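Trandadik releases Pronden 2, planning software for robot arms that work on crowded tables

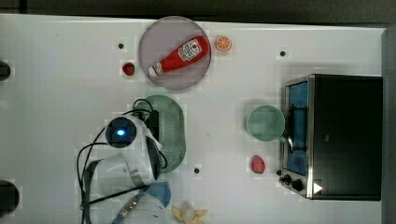 CARKBRIDGE, January – Trandadik today announced the general availability of Pronden 2, the second version of its motion planning and perception software for single robot arms. The new version is made for work surfaces where the objects are many, different in shape and placed without any fixed order. A kitchen table is a good test for such software. A ketchup bottle lying diagonally across a plate gives the planner two objects with one common outline from above, and a translucent green colander partly under the arm is difficult for the depth estimation. Pronden 2 treats both situations inside the same planning cycle, and the operator does not need to write special rules for them.

In the first version of Pronden, perception and planning were two separate programs. The perception program made a list of objects, and the planner received this list one time, before the motion started. If an object was moved later, the operator had to stop the arm and start the task again. In Pronden 2 the list is replaced by a shared scene model. Both parts of the software read it and write to it during the motion, and the path is corrected when the model changes.

The main new functions are the following:

Stacked object handling. The software keeps a record of which object rests on which other object, and it plans the order of picking from this record.

Translucent surface mode. For plastic and glass items, the depth values are combined with the color edges before a grasp is selected.

Cable-aware planning. The user can describe the cables on the outside of the arm as flexible zones, and the planner keeps these zones away from handles, doors and knobs.

Task replay. Every run is saved with its scene model, and it can be opened again on a normal office computer without the arm connected.

Trandadik tested the release on a set of 656 recorded table layouts before shipping. The test set includes fruit, plates, bottles and small kitchen appliances. Of these layouts, 58 were added after reports from users of the first version, mostly for cases with one item on top of another.

The integration company Chauke has used the beta version in its own workshop and will offer installation and training to customers. Chauke has also prepared the import tool with which existing Pronden projects can be converted to the new format.

Pronden 2 is available for download from Monday. Customers with a valid maintenance contract receive the update without extra cost. The documentation, the release notes and a trial license can be requested from the Trandadik sales office in Carkbridge.

About Trandadik

Trandadik develops control and planning software for robot arms in laboratories, workshops and food preparation. The company has its head office in Carkbridge.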